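From: Viktória Vass
To: small-cells list
Date: 2022-06-25
Subject: Re: Zilstead two-finger gripper kit, worth the money for light assembly?

Galitz bench wrote:
> We are looking at the Zilstead kit for a training cell and can't get a
> straight answer from the reseller. Three things we want to know before
> we sign anything:
> - does the wrist housing stay put, or does it creep like the old one did
> - how bad is the fingertip wear
> - does the Staramico software still need the paid tier to save a
> placing routine
> We would mostly do pick and place on small plastic parts. If anyone has
> had one on loan, please write to the list and not just to me.

We have had the kit on loan since spring, so I can answer most of this. It came through Soliman, who handle the trial units for our region. The quoted price was 2719 for one gripper, the white wrist housing, one spare set of fingertips and a year of the software. Shipping was extra. I don't know if they would quote you the same.

What we run on it is toy bricks on a large baseplate. The bricks are cheap, they come in sizes everyone knows, and a stud that is not lined up does not go in, so a bad placement shows at once. We keep the loose ones off to the side of the plate and have the arm place them from there. The plate sits at an angle to the bench on purpose. If it is square to the arm, you can get away with a sloppy rotation setting and never find out.
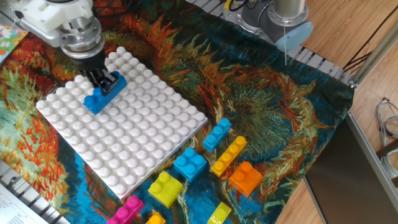
Blue brick held in the black fingers at the upper left of the plate.

On your first question, the housing has not crept for us. We put a pencil line across the joint when we mounted it, and the line still meets. We did have to tighten the screws again after the first 20 hours, and the manual tells you to do that, in a footnote on page 17. I would have put it on page one. Use a hand driver. The screws go into plastic on the housing side, and it would be easy to strip them.

On wear, the tips have gone a little shiny on the inside faces. Grip is still fine on bricks. On smoother parts we had some slipping when we first set it up, and raising the force one step in the settings took care of it. A new pair of tips takes a few minutes to fit. You then have to redo the height setting, and the kit does not remind you. We forgot once and the arm pushed down too hard. Nothing broke, but the arm faulted and we lost the rest of the morning sorting it out.

Pressing down is the part I would test first if you get a loan unit. Picking a brick up is easy for nearly any gripper. Seating it on the studs takes real force straight down, and with the default settings the fingers opened too early, so the brick was left sitting on top of the studs. There is a setting called hold time. Ours was at zero when it arrived. We changed it to half a second, and the difference was plain right away.

The other thing to watch is room around the fingers. If a brick is already down close to where the next one goes, the open fingers can hit it. You can limit how far they open, but it is set per routine and not per part, so we now order the routines with that in mind. Zilstead told us a per-part setting is planned for August. I would not buy on the strength of that. 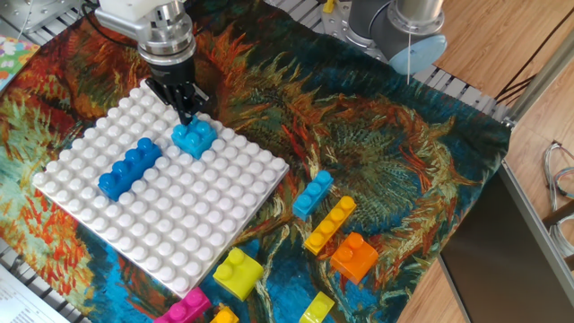

Does the software need the paid tier to save a placing routine?
Saving one routine is free, but keeping more than 2 on the controller takes the paid tier, and the year that comes with the kit covers it.

After that year you can still run what you have saved. You can't edit it. I asked Soliman twice to be sure, and got the same answer both times.

A few smaller things, in no order. The printed quick start sheet is for the previous version, and the menu names don't match, so download the new one. The cable supplied was too short for our second arm and we bought our own. The mounting pattern fit our wrist coupling without an adapter, but check yours before you order, as the adapter is a separate item with a long wait. Support answers email within a day or so. The phone line was no use to us.

Would I buy it? For a training cell doing small plastic parts, yes, at that price. For anything that runs all day I would want to see a longer trial than ours, and I would want the software terms in writing.

We have to send the unit back at the end of the loan. If you want a particular part tried on it, mail me the size and weight and I will fit it in before then. I can also send our settings file to anyone who asks. It is plain text and short.

Viktória Vass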